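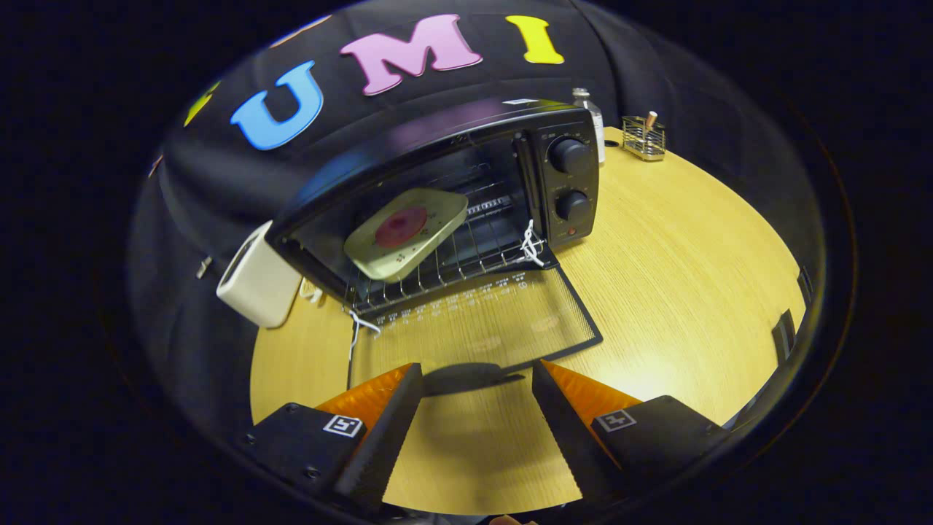 Cahier d'atelier — poste four
Avril, reprise à 9 h 15
Rédigé par le responsable du poste 5

Objet : mise au propre des règles de prise de démonstrations à la pince tenue à la main, tâche « assiette / mini-four ». La version affichée à l'atelier Stultum date d'avant le changement de table et ne vaut plus pour ce poste. Les points ci-dessous remplacent les notes volantes. Ils seront recopiés dans la fiche Melnyk une fois relus.

1. État initial

Porte entièrement abaissée, à plat devant l'appareil. Grille engagée, partiellement tirée vers l'avant. Assiette carrée vert pâle posée sur la grille. L'ancienne fiche disait « assiette en place », ce que chacun a compris à sa façon. Nouvelle formulation : assiette en appui sur la grille, orientation libre, y compris inclinée. On ne la redresse pas à la main entre deux prises. Si elle touche le fond de la cavité ou déborde sur la porte, on recommence l'installation et on ne garde rien.

L'orientation du four est libre aussi, de face à légèrement tourné, à condition que les deux boutons du panneau de droite restent visibles au départ. Ne pas le caler au millimètre. Les séries faites avec un gabarit au sol ont donné un jeu de données trop régulier, et la politique entraînée dessus perdait la poignée dès que le four bougeait un peu.

2. Alimentation

Règle Sameter, reprise telle quelle : aucun essai de préhension dans une cavité sous tension. Fiche retirée, vérifiée à la main par l'opérateur, puis annoncée à voix haute. Le voyant rouge sous le bouton inférieur n'est pas un moyen de contrôle. Sa teinte est visible voyant éteint comme allumé selon l'éclairage, on ne peut pas décider là-dessus. Contrôle physique de la fiche, à chaque série, noté dans la colonne prévue.

Même chose pour la température : si le four a servi à une démonstration chauffante, délai de 60 minutes porte ouverte avant toute prise dans la cavité. Les patins orange supportent sans doute davantage, mais je n'ai pas de donnée fournisseur pour cette référence, donc on s'en tient au délai.

3. Ficelle

Point qui a occupé l'essentiel de la discussion. La ficelle blanche nouée à droite de la grille, côté charnière, et le brin qui pend à l'angle inférieur gauche de l'ouverture. Deux positions :

a) elle fait partie de la tâche et reste en place d'une série à l'autre ;
b) elle est considérée comme encombrement et doit figurer dans la description de la série.

Retenu : b. Toute ficelle, attache ou lien présent dans le volume de travail est déclaré dans l'en-tête de série, avec sa position. Pas de coupe ni de dénouage en cours de série. Si un brin passe entre les patins, on ouvre la pince, on recule, on marque l'essai « contact souple » et on le conserve à part. Ces essais ne vont pas dans le lot d'entraînement, mais ils servent pour la détection de défaut.

Interdiction absolue en même temps que le four est branché. Une ficelle dans une cavité chaude, c'est un motif d'arrêt de poste.

4. Objets annexes

La flacon en verre à bouchon blanc derrière le four et le pot à crayons en treillis métallique sur la droite peuvent rester. (Lire « le flacon », je corrigerai dans la fiche.) Le verre reste derrière, jamais entre la pince et la porte. Le stylo reste dans le pot.

Pour les autres objets posés en bord de table, même traitement : soit déclarés, soit retirés avant la série. Pas d'entre-deux. Un objet qui apparaît à la troisième prise et disparaît à la septième ne se rattrape pas au tri.

Fond : tissu noir, plis acceptés. Les lettres en mousse peuvent rester accrochées, mais pas à un endroit où elles passeraient derrière la zone de saisie pendant l'approche. Couleurs trop franches, le recadrage automatique s'y accroche.

5. Tenue de la pince

— Marqueurs noir et blanc des deux doigts visibles pendant toute la prise. C'est la seule mesure d'ouverture dont on dispose. Un marqueur masqué sur 5 images consécutives ou plus : essai rejeté.
— Nettoyage des marqueurs au chiffon sec. Pas d'alcool, l'impression part.
— Doigts de l'opérateur hors champ autant que possible. Un bout de doigt en bas de l'image est toléré, une main qui passe devant les patins ne l'est pas.
— Contrôle des vis des deux doigts en début de demi-journée. Serrage à la main, sans forcer, le boîtier ne le supporte pas.
— Patins striés : remplacement dès que les stries sont lissées sur la face interne, par paire. On ne mélange pas un patin neuf et un patin usé.

6. Approche et saisie

Départ pince ouverte, face à l'ouverture, au-dessus du niveau de la porte. Ne jamais prendre appui sur la porte abaissée : les charnières ne sont pas faites pour, et l'effort fausse la trajectoire. Saisie de l'assiette par le bord, extraction dans l'axe de la grille, dépose sur la table ronde. Si la grille vient avec l'assiette, on termine le geste sans corriger de l'autre main et on code l'essai en échec.

Les échecs sont gardés. Je le réécris parce que le tri de la dernière campagne en avait supprimé une partie : le décompte était de 176 essais enregistrés, et le lot transmis n'avait pas de colonne « échec ». Inexploitable pour une comparaison avec le poste Umau. À partir de maintenant, aucun effacement sur le poste. Le tri se fait après transfert, par une autre personne que l'opérateur.

7. Cadence

Séries de 15 prises, puis pause et relecture rapide de la première et de la dernière. Au-delà, les gestes s'accélèrent et la phase d'approche se raccourcit. Changement d'opérateur = nouvelle série, même si la précédente n'est pas complète.

Reste ouvert :
— seuil d'usure des patins, critère visuel insuffisant, voir si un calibre est possible ;
— éclairage : reflets sur le dessus noir brillant du four, à comparer avec un diffuseur ;
— codage de l'inclinaison de l'assiette, trois classes ou angle mesuré. Préférence pour l'angle, à condition de trouver comment le relever sans toucher à l'installation ;
— traduction de la fiche pour Umau, attendre la relecture.

11 h 40 — fiche branchements recopiée, affichée à côté de la prise. Ancienne version retirée du mur.

Classé dans : Cahiers d'atelier > Manipulation > Bonnes pratiques

Contact atelier | © Stultum, reproduction interne autorisée | Haut de page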